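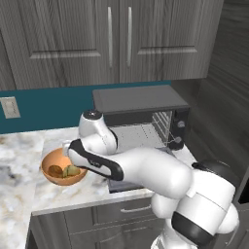
Kitchen scene in the simulator, arm over the fruit bowl. Rendered view.

Plesudine kitchen simulator: review from the open day

Posted 2/6/18

Plesudine is a desktop package for rehearsing robot arm tasks in a simulated kitchen before any hardware is committed. Hondex, which develops it, held an open day at its Kang office, and this review is based on the session there plus an evaluation licence used afterwards on my own machine. I paid my own travel. The licence was free and expires in May.

Setup

The demonstration ran on a single workstation. Installation at home took 23 minutes, most of it spent downloading the kitchen assets. The package opens into a scene browser. Each scene loads with an arm already mounted, and the mount point can be edited in a text file but not from the interface. I would like that changed.

Scenes and rendering

The kitchen used for most of the session has a marble worktop, a teal backsplash, grey wood-grain cupboards and a toaster oven at the back with its door down. Materials are good enough to be useful. The veining in the marble varies across the surface, which matters if you intend to test a vision system against it, and the cupboards cast a soft shadow on the backsplash. The potato, or whatever the brown item in the bowl is meant to be, is less convincing. Small food items are the weakest assets in the library. Several could be taken for two or three different things, and the asset names do not always settle it.

The task

The task shown was a pick from the orange bowl. It is a reasonable choice. Two items lie side by side near the bottom, the rim restricts the approach angle, and the forearm has to pass in front of the oven to get there. With the oven door open there is less clearance than I would choose on a real worktop.

The presenter ran the pick repeatedly with small changes to the starting pose. At home I ran a batch of 300 attempts using the supplied controller and default settings. It failed 41 of them. The log sorts failures by type, and most of mine were contact with the rim on the way in. Raising the approach height by a small amount reduced these, at the cost of a longer cycle.

Contact and physics

Rigid contact is stable. I saw no items passing through the bowl and no jitter once they had settled. Friction is set per object, with one value for the whole surface, so a rough skin and a smooth one differ only by a number. Soft objects are not supported. Anyone wanting to model ripe fruit will need something else.

Controls and logging

Joint positions, gripper state and contact events are written to a plain text log at a fixed rate. Playback is smooth and can be stepped in either direction. The camera can be placed anywhere, but its position is lost on closing unless saved by hand, and I lost mine twice.

Plerneo, the optional scheduling add-on, was shown briefly. It queues batches overnight and splits them across up to 4 machines. I have not tested it.

Documentation

Adequate for the interface, thin for the scripting side. The section on custom grippers is one page and refers to a menu that has been renamed.

Verdict

Suitable for rigid pick and place work in cluttered spaces. Not suitable for soft goods. I will renew if the mount point editor appears in the next release.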